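Sep 1, 2024

MEDIA RELEASE - for immediate use

Clisport reuse shop to reopen in bigger building

The Farnance reuse shop in Clisport opens its doors again this month, after a long closure for roof repairs. New address, same low prices. Donations of clean household goods welcome from opening day. Furniture by appointment only, please.

Kitchenware, containers with or without lids, picture frames, lamps, books. No mattresses, no paint, no car seats. 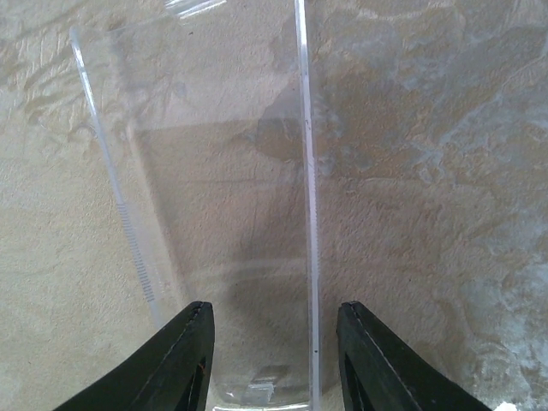
Entry is free and most items are priced under $4. The old shop on Grultinen Road kept 200 tonnes of goods out of landfill in it's last full year. The new building has 40 parking spots, a loading bay and a proper sorting area out the back.

Repair mornings also return. Bring one item, wait your turn. Small woodwork, zips, cords, hems. Bookings open now, 19 places per session.

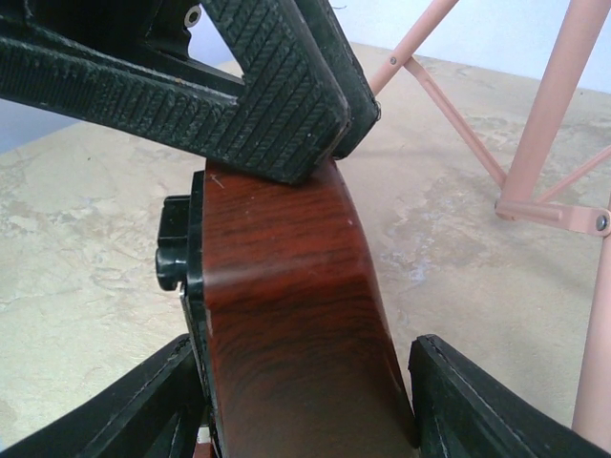

Wood-grain item, curved, reddish-brown finish.

Fit-out work was done by Van Rooij, a local joinery firm, who also donated shelving and the front counter. A second repair bench is planed for December, funding permitting.

Media enquiries: Farnance front desk, business hours.

ENDS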